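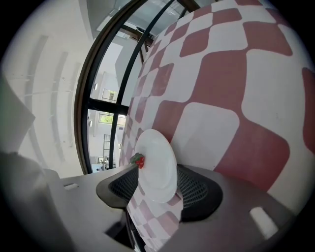

Search this site... Go

Do you really need a picnic set?

Every February the catalogues start telling me I'm going to spend the summer eating outdoors. I live near Iltport, where the wind takes the lid off the bin, so I have my doubts.

The Parisi set is the one everybody seems to be linking to. £33 gets you plates, beakers and a checked cloth, all in a bag with a strap. I don't believe in the strap. You'll carry it to the car once and then it'll live under the stairs with the badminton net.

My own system is plain white plates from the kitchen cupboard, wrapped in tea towels. They're heavier, I grant you, and I broke 2 at Killesell last year by sitting on them. Replacing both still cost less than a melamine one with lemons on.

The red and white check I will defend, grudgingly. It hides jam. Whether it hides strawberry juice as well as people claim, I'm less sure. Ours went through the wash at 40 and came out with a pink patch on one of the white squares, and the "miracle" stain bar from Dodetti made it a slightly larger pink patch.

And strawberries themselves! Lovely at home, but put them in a tub at the bottom of a cool bag and you've got soup by lunchtime. I now take them on top, unwashed, leaves on, and rinse them from a bottle when we get there. Cream I've given up on.

If you've got a set you've used more than 5 times, tell me which. I'm prepared to be wrong about the strap.

100 shares
5 comments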